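Search this site Search Go

Can a machine do the chores yet? Your questions, answered

Reading time: 3 minutes
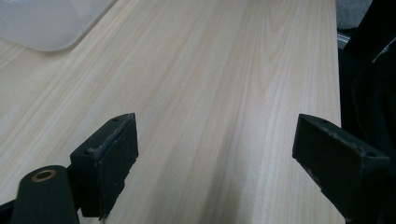 Skye Urquhart wrote to us in July that she would happily hand over the wiping down, the lunch boxes and every odd sock in the place, and wanted to know whether she should start clearing a cupboard for the thing to live in. We get a version of that letter most weeks, so we've gathered up our answers (do keep writing, though, we love the mail!).

So should Skye clear the cupboard?
Not this year, I'm afraid. There are machines that will pick up a tub from a table and set it down somewhere else, and some do it rather nicely, but a whole kitchen after tea is a much bigger ask. At our Rumholm workshop we logged 3969 tries at simple tabletop jobs, and 3456 of them finished without a person stepping in. That sounds grand until you picture the rest of them happening to your good bowls.

Why is picking things up so hard?
Two fingers can do a surprising amount, but they have to arrive at the right spot, at the right angle, and squeeze just enough. Frosted and see-through plastic is a particular nuisance, as cameras often struggle to find where the edge of it is. Pale things on pale benchtops are no picnic either. You and I sort all that out by feel while chatting about something else.

How does a machine learn a chore?
Mostly by being shown, over and over. A person does the job with a gripper held in the hand, and the recordings are used for training. We like to have 300 goes at a job before we bother testing it, and then we change the bench, the lighting and the tub and find out what it's really learnt.

Is it any better on the shop floor?
Yes, a good deal. At Pollock, our packing line, the same part turns up in the same place all day long, and a machine is very happy with that. Homes are full of colour and clutter, and somebody always moves the chair.

Can I come and have a look?
Please do! We take groups of up to 30 at Plolandale, and the kettle is always on. Ask for Skye Lennox when you ring.

Contact Silimar | Copyright Silimar, all rights reserved | Back to top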